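Ticket 1603: Nut pose estimate jumps between planning cycles in simulation
Component: perception / grasp planner
Reported by: Hanna Szewczyk
Assigned to: Damián Meléndez
Status: fix in review

Since the September merge, the pose node in Vesel gives a different yaw for the hex nut on almost every cycle. The planner throws out its grasp and starts again. In 27 runs, 11 timed out before a plan was accepted. Position is fine – only the rotation moves.
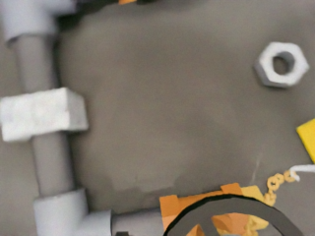

Damián Meléndez: I can reproduce it on the current build. The jumps are always close to a multiple of 60 degrees, so the matcher is switching between equivalent poses. The symmetry setting for the nut model was lost when we moved the part configs to Molla.

Hanna Szewczyk: Would raising the planner's yaw tolerance work for now?

Damián Meléndez: No, it would hide real errors on the pipe fittings. I put the setting back and made the tracker keep the yaw nearest its last estimate. Three reruns so far, no replans.

Urszula Michalski: Reviewing. Please add a config check that fails when the symmetry field is missing.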